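Speaker notes: What Your Appliances Cost You When You're Not Using Them
Plidside Library evening series, October
Speaker: Dayana Valderrama. Slides and room: Nayeli Huanca

Before starting
Doors at 6, talk at 7. Check the clicker. Put the plug-in meters on the side table so people can pick them up on the way in. Water on the lectern.

Slide 1. Title
Say hello, say who I am. I did home energy visits in the Flores neighborhood before I started writing the Evov newsletter. Mention that the handout has all the arithmetic on it, so there is no need to copy anything down.

Slide 2. How to read your bill
Ask who has looked past the total on their last bill. Wait for hands.
Two numbers matter tonight: kilowatt-hours used and the price per kilowatt-hour. Everything else on the page is fees and taxes, and you can't do much about those from your kitchen.
A kilowatt-hour is 1,000 watts running for one hour. A 2,000-watt space heater uses one in half an hour. Go slowly on this. If they miss it, the rest of the talk is noise.

Slide 3. Watts and hours
People worry about the wrong things. A kettle pulls a lot of power but only for a few minutes. A small thing left on all year can beat it.
Do the example on the board: 6 watts, all day, every day. Multiply by 24, then by 365, then divide by 1,000. You get a little over 52 kilowatt-hours a year. Let somebody in the audience do it on a phone and call out the answer.

Slide 4. The Vurkgate house
This is the one I measured room by room. Two adults, one teenager, gas heat, electric dryer. Tell the story about the second freezer in the garage. It was plugged in to keep one bag of ice and a turkey, and it was using 400 kilowatt-hours a year.
Say that they unplugged it. Don't say who they are — the family may be in the room.
Pause for questions here. If there are none, go on.

Slide 5. TVs, game consoles, cable boxes
Older cable boxes are the worst of this group. They draw nearly the same power on and off.
Consoles: look for the setting called instant-on, quick start, or something like it. Changing it takes a minute.
Phone chargers with no phone attached use very little. Somebody always asks. Tell them to unplug it if they like, but not to lose sleep over it.

Slide 6. Water heater
Skip if we are running past 7:40.
Set it to 120 degrees unless a doctor or the manufacturer says otherwise. Wrap the first few feet of hot pipe. Check the tank label before adding a blanket.

Slide 7. Refrigerators
A fridge is on all the time, but the compressor isn't. What you're paying for is how often it has to run.
Set the fresh food side to 37 degrees and the freezer to 0. Use a thermometer in a glass of water, left overnight. The dial on the door tells you very little.
Vacuum the coils twice a year. Test the door seal with a dollar bill: shut the door on it and pull. It should drag.
Through-the-door ice and water adds to the yearly use, mostly from the ice maker. Look at the yellow label when you compare models, and compare ones of the same size.
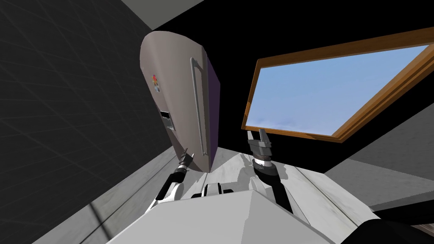 Slide 8. What to do this week
Borrow a meter. The library has them at the front desk, same card as books. Leave it on the fridge for a full day, then move it to whatever you're most suspicious of.
Write the numbers down on the back of the handout. Email them to me if you want help reading them.

Questions
Solar will come up. I don't cover it — send them to Nayeli for the spring schedule.
Collect the meters before people leave.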